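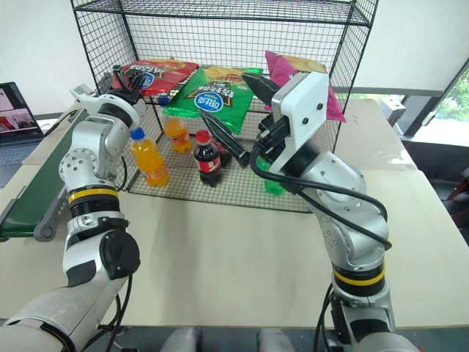
December, nearly 10 at night

The snack shelf is done and I am so pleased with it! I've wanted a proper little tuck shop corner ever since we moved into the Sketorwood flat, and the black wire rack was exactly right for it (258 on the shelf tag at Draris, down to 90 at the till, I nearly hugged someone).

Crisps on top, drinks underneath. I tried it the other way round first and the bottles looked squashed and gloomy. Now the bags run red, green, pink, and I love the green one best, with all the Korean writing on it. I can't read a word! Must learn at least enough to know the flavours before I go back to the Ochoa shop, where I could happily spend a whole afternoon.

The cola went in the middle at the front, with the tall orange one to the left and the green one to the right. The smaller orange bottle is tucked in behind, and I'm secretly keeping that one for myself.

Still want a little string of lights along the top, and perhaps a second rack for biscuits, if I can get to Atport before the shop shuts for the holidays. Film night starts at 7 tomorrow. Need to wash the big bowls and find the other blanket.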